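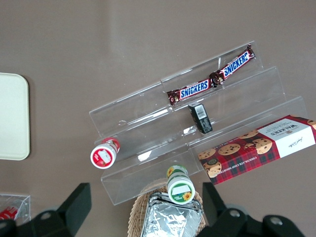
Section 4: Setting Up Your Counter Display

Thank you for choosing the Potex countertop riser for your shop, canteen or front desk. Before you fill it with good things to eat, please set aside a few minutes for the steps below. They go quickly, and you'll only need to do most of them once!

Before you start

Peel the protective film from both sides of every panel. It can be stubborn at the corners, so warm it between your fingers for a moment and then pull slowly, keeping the film low and flat as you go. Wash the riser in lukewarm water with a drop of dish soap, and dry it with a soft cloth (an old cotton T-shirt does beautifully).

Placing the riser

1. Choose a level spot within easy reach of your customers, with the lowest step facing them.

2. Wipe the counter and let it dry completely. Turn the riser over, press the 4 clear feet into the bottom corners, and hold each one down while you count slowly to ten.

3. Set the riser upright and give it a gentle push. If it rocks, try moving it a few inches over before you blame the feet, as plenty of older counters have a dip in them.

4. Load the bottom step first and work your way up. Candy bars can lie flat or sit at a slant, whichever you like best. Keep the total on any one step under 450 grams.

Note: Price tag clips are sold separately in the Cellerside range and come in packs of 9. They slide onto the front edge of a step and don't need any glue.

CAUTION: Never use window cleaner, rubbing alcohol or paper towels on the panels. They can leave a fine haze that won't polish out.

CAUTION: Keep the riser away from heat lamps, coffee machines and sunny windows. Your chocolate will thank you too.

Once a week, perhaps on Friday after closing, empty the steps and dust them with a dry cloth. For sticky spots, see Section 5, Cleaning and Care.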